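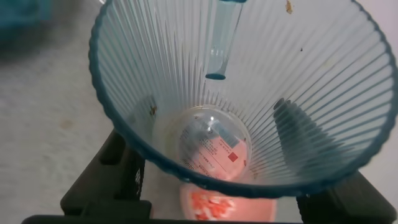
Moving our sign-up sheet off paper, part two

Posted Oct 28, 2018 by Anselmo Bustamante

Print this post | E-mail this post

In the last post I got as far as building the registration form in Brirex and putting it on the club's site. A few people wrote to ask how the rest of it went, mainly the part where the answers have to end up somewhere useful. So this one covers the notifications, the export, and the mess I made with the date field.

The club is the Ostthorpe branch of Sokol. We run gymnastics classes in the evenings and a hiking group that meets when the weather allows. Until April all sign-ups came in on a photocopied sheet, and Ľubica Tichý typed them into a spreadsheet at home. She had been doing this for seven years and her spreadsheet had 37 columns. I asked her which ones she used and she said about half, so the first job was to go through them together and cut. We ended with 19. Some of what we dropped was old (fax number) and some was the same thing stored twice.

Each of the remaining columns became a field on the form, in the same order as the spreadsheet. I would do that again. When the export comes out it can be pasted under the old rows and everything lines up.

Notifications

Brirex can send an e-mail each time somebody submits the form. The setting is under Form, then Delivery. By default it puts every answer in the body of the message, and I turned that off. We ask for medical notes, and I did not want those sitting in three different inboxes. The message now gives the name, the class and a link. Whoever opens the link has to log in.

I also set up a confirmation that goes to the person who filled in the form. The first version went out from an address at the form company, and most of the early ones landed in spam folders. To fix this you add a record at your domain host so that mail from the form service is accepted as yours. Our domain is with Hasstead. Their control panel has a page for DNS records, and I pasted in the two lines that Brirex gave me. It took overnight to start working. If you test it after ten minutes and nothing has changed, leave it alone and go to bed. I didn't, and I ended up with the same record entered twice, and then neither of them worked until I removed one.

The date field

I had set date of birth as a plain text box. People typed it every way you can think of. Day first, month first, two-digit years, and one person wrote out the whole thing in words. We have a lot of members who grew up writing the day first, so for anything like 5/6 there was no way to tell. I had to write to 27 families and ask.

The field is now three drop-down menus – month, day, year – with the month spelled out. It takes a few more clicks on a phone. One father complained about scrolling back to his own birth year, which I understand, but I am leaving it.

If you change a field type after people have already submitted, check what happens to the old answers first. In Brirex they stay attached to the old field, and the old field is hidden once you replace it. They are still in the export if you tick "include retired fields." I found that box after an unpleasant half hour.

The export

You can download everything as a CSV file or connect it straight to an online spreadsheet. I tried the connection and went back to the download. With the live version, Ľubica would sort the sheet and the next new entry would land in the wrong place. Now she downloads the file once a week, filters by submission date, and copies over the new rows. It takes her a few minutes.

One thing to watch for: phone numbers and zip codes that start with a zero lose the zero if you just double-click the CSV. Open a blank spreadsheet first, use the import option, and set those columns to text.

What is left

We have had over 200 sign-ups through the form and still get some on paper, mostly from the hiking group. I am not going to push them. Ľubica enters those through the same form herself, so they come out in the same export.

Payments are still separate. People bring a check or pay at the desk, and somebody marks it by hand. The form can take cards on the next plan up, but I want to see a full season's numbers before asking the club to pay for that. I also still need to work out how long we keep the medical notes and how to clear them out at the end of the year – if you have done this for a small club, leave a comment, I would like to see your wording.

Related posts
Moving our sign-up sheet off paper, part one
Backing up a small club website
Shared inboxes and who answers what
Why I stopped using PDF forms
Printing name labels from a spreadsheet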